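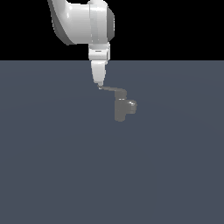
Lambert opened the tracker thread by asking why anybody would need another set of faucet rollouts when the old one never got used past the first sweep. Fair question. Short answer – the old one logged joint targets only, no contact info, so you couldn't tell a bad grasp from a bad plan.

kilatley-faucet – README

Sim rollouts for the Kilatley planner. One arm, one faucet-like mesh, flat floor, nothing else loaded. Grasp is on the handle bar, near the free end. All rendered, no real hardware data in here.

Whats in it

2864 episodes, 16 shards
230 held out for eval (list in split/eval.txt, don't train on these pls)
per step: joint positions, joint targets, gripper width, object pose, contact flags, rgb
planner config saved next to each shard

Running it

python replay.py --shard 0 --episode 118

118 is a good smoke test, short and it exercises the regrasp branch. If replay drifts from the logged pose, check your physics timestep first. Ours is set in config/sim.yaml and the viewer will happily override it.

Controller

Joint impedance, gains in config/gains.yaml. The Zerkis planner hands over waypoints, we interpolate and clip velocity. Clipping was off in the April shards – they got regenerated, delete any local copies from before that.

Known problems

– body of the object swings on fast moves, the grip point is a long way from the center of mass. Slip detector fires late when that happens
– collision mesh is convex pieces, the joint between bar and body is fatter than it looks
– contact flags are one step behind the rgb. Will fix, havent yet
– no domain randomization. Plain background, single light setup. Perception models trained on this alone did badly on anything textured
– object pose is ground truth, so add your own noise

Not for: friction estimates, anything with water, turning the handle. The mesh is one rigid piece.

Changes

May 14, 2021 – regenerated shards, new eval split, Gidberg loader moved to tools/
Older notes in CHANGES.txt

Bugs go on the tracker, attach the shard number and your sim.yaml.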